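Could a machine do the flowers?

August 2018

Gizella Hegedűs has worked on the floor of shops for most of her adult life, and she has a low opinion of anyone who thinks it is easy. "People imagine you stand there smelling things," she says. She now advises Pruteck, a small firm trying to teach robot arms the jobs she used to give to Saturday staff.

The current job is display work with artificial sunflowers. I ask whether this is cheating.

"It's mercy," she says. "A real one would be compost by lunch. Fabric petals forgive you."

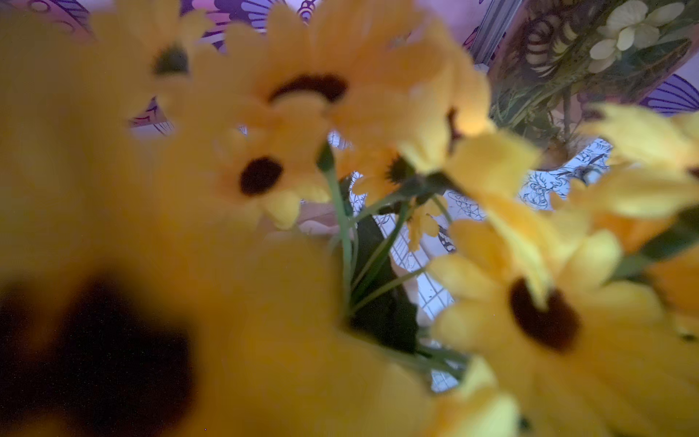 She is less forgiving. The trouble, she explains, is that a bunch has no proper edges. Reach for one bloom and three others come along for the ride, and from close up a petal can hide everything you were aiming at. A teenager works round this without thinking — usually while thinking about something else entirely. An arm has to be shown, and then shown again. Her notebook lists 468 attempts at moving flowers about, of which she would have paid for 103.

"Paid a trainee," she adds. "Not paid well."

Her colleague Teemu Savolainen, who writes the software, takes this with the calm of a man who has heard it before. He points out that in October the figure was nil. He also thinks the job is harder than most of what a house could throw at it. "Give me a plate any day," he says. "A plate stays the shape of a plate."

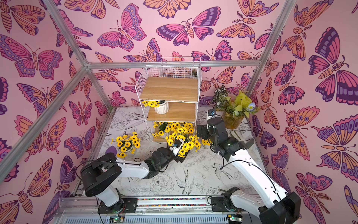 So how long until a shop can send its staff home? Hegedűs laughs for slightly longer than is polite. Two arms are better than one, she grants, provided each knows what the other is up to, and she has managed married couples who never got that far. She would trust the pair to tidy a shelf if someone stayed in the room. She would not trust them with a customer's wedding.

Savolainen says five years. Hegedűs says he said that last year as well, and goes to put the kettle on herself.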